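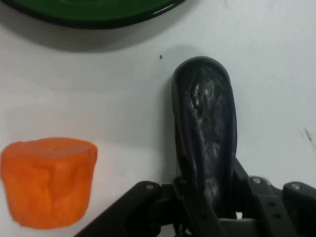

Dark, long and shaped like an eggplant, well below the green dish.

October
By Montri Phromma

The Arrangement

The contract ran to 16 clauses. Omoregie had drafted it in the staff kitchen at Jodix, using the template for equipment hire.

"Clause four," she said. "You attend the wedding in Dirnitz as my partner. Travel and one suit are covered. Hand-holding is limited to the ceremony and the first dance."

Plakus read it twice. He calibrated scales for a living and distrusted undefined terms.

"What counts as the first dance?"

"The one after the speeches."

"There may be a delay after the speeches."

She added a definition. He asked for a cancellation period and she gave him until Thursday. The drive was 352 kilometres each way, and he wanted that noted under expenses, with fuel shared equally.

"My mother will ask how we met," she said. "Say it was through work."

"We did meet through work."

"Good. Then there's nothing to memorise."

He signed on the last page and initialled the others. The pen was hers. He put it in his own pocket, and she saw him do it and didn't raise it. 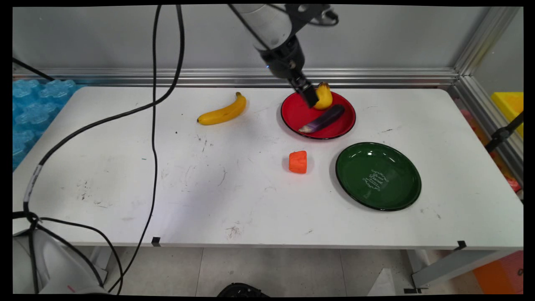 Clause Nine

They reached the hotel at ten past six. The booking showed one room, number 21. Clause nine specified two.

"That's a breach," said Plakus.

"It's the hotel's breach," said Omoregie. "I'll call them in the morning."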